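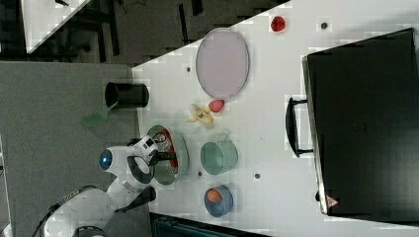

Opinion > Home Life > Kitchen

The fruit bowl is not doing what you think it is

November – by a staff columnist

Every kitchen makeover I have ever read about ends with a bowl of fruit. The counters are cleared, the mail is dealt with, the toaster goes into a cupboard it will come back out of in two days, and then somebody sets down a bowl with a few peaches in it and calls the room finished. I have started to resent that bowl.

My complaint is with the idea behind it, which goes something like this: if fruit is on display, people will eat fruit. Put it in a nice dish in a nice color and the household will drift toward it. I believed this for years. I bought accordingly. I own a green bowl, a blue bowl, two white ones and a thing with holes in it that was sold to me as a "produce nest." We eat the same amount of fruit we always did, and most of it gets eaten by the same person, standing up, at 9 in the morning.

The latest push comes from the pastel people. You will have seen the sets, even if you haven't bought one. Mint mug, pale green bowl, lavender plate, a blue dish so small that one orange fills half of it. Undader sells a version, and so does Yaman, and I would not bet money on telling them apart. The Undader set I looked at had 11 pieces and cost $90, and the box promised to "bring calm to the table." I have no quarrel with mugs in soft colors. A mint mug holds coffee as well as a brown one. But calm is a lot to ask of a plate, particularly one that spends most of its life with nothing on it because it is too big for toast and too pretty for spaghetti.

Let me say what happens to a bowl in a house where people live. On the first evening it holds fruit. By the second it holds fruit and a set of keys. Then someone comes home with a packet of something crunchy in a loud red wrapper, needs both hands to take off a coat, and drops the packet in the nearest thing with sides. From that point on it is a snack bowl, and the fruit is lying out on the bare table, where it rolls.

I don't think this is a failure of character. A bowl is a place to put things down. It has no opinion about what they are. The people who write about kitchens seem to think you can assign a bowl a job and it will stay hired, and I would like to visit them at home, unannounced, after a grocery run.

Then there is the problem of the fruit itself, which the display crowd treats as one substance. A banana does fine on a tabletop. It comes in its own wrapping, and a bowl only bruises it at the two points where it touches the rim. Put it next to the peaches and you speed up the whole collection, so that everything is hard for days and then everything is brown before lunch. Strawberries should not be out at all. One strawberry on a table looks charming for an hour and by evening it is a stain. Oranges will sit anywhere and forgive you. So the sensible arrangement is oranges out, berries in the refrigerator, bananas off by themselves on the table with nothing under them, and peaches wherever you will see them in time. Nobody photographs that arrangement for a catalog, and I can see why. It looks like you were interrupted while unpacking.

I tried doing it properly. For one month I followed the Flimis method, which a friend had pressed on me with real feeling. Flimis has you give each category of food its own color. Green is for savory, blue for citrus, lavender for "shared moments," a phrase I have read several times now without getting any further into it. You are supposed to reset the table each night, putting every item back with its color. The reset takes nine minutes, the booklet says. I will grant that it does take nine minutes. What the booklet leaves out is that those are nine minutes at the end of the day, after the dishes, when the only other person awake in the house has just put a peach on the lavender plate and would like to know what your problem is.

I quit before the month was up. The color rules went first. Then the reset went. The bowls stayed, since I had paid for them, and they went back to holding whatever landed in them.

My second doubt is about the table. All this advice assumes a surface that is waiting for dishes, and ours never is. Tables are the biggest flat thing in most homes, and big flat things attract big objects. At our place the table holds the grocery bags, the sewing machine when it's out, and any hard case or suitcase that is on its way to or from somebody's car. A black case the length of your arm takes up more room than every bowl and cup put together, and it will be there through dinner. You can buy the prettiest plate in Ukville and it will still be shoved up against luggage. I have never read a table-styling column that had a case in it, or a charger, or a permission slip. They style a table the way you might style a pond.

And yet people keep buying the dishes, so something must be going on. The shop on the main street in Ukville had a sign in the window last month saying it had sold 787 of the small blue bowls. I stood there and tried to picture it, all those little bowls, each with its one orange. I don't believe the buyers were fooled, exactly. I think they were buying the feeling of the first evening, when the bowl has fruit in it and nothing else. It's a nice evening. I have paid for it myself several times over. I just don't think it should be sold as a system.

If you want people in your house to eat more fruit, my own experience says to wash it and cut it up. A peach in slices is gone before you have put the knife away. A whole peach in a beautiful bowl can stay there long enough to get a name. The cutting is boring and has to be done again the next day, and there's no set you can buy for it, so I don't expect to see it on the cover of anything.

As for the bowls, use them for the crinkly packets. They are good at that. The sides keep the packets from sliding off the table, the color is cheerful, and you can carry the whole lot to the couch in one hand – a thing I have never once wanted to do with a bowl of apples. Mine is green and I've stopped moving things out of it.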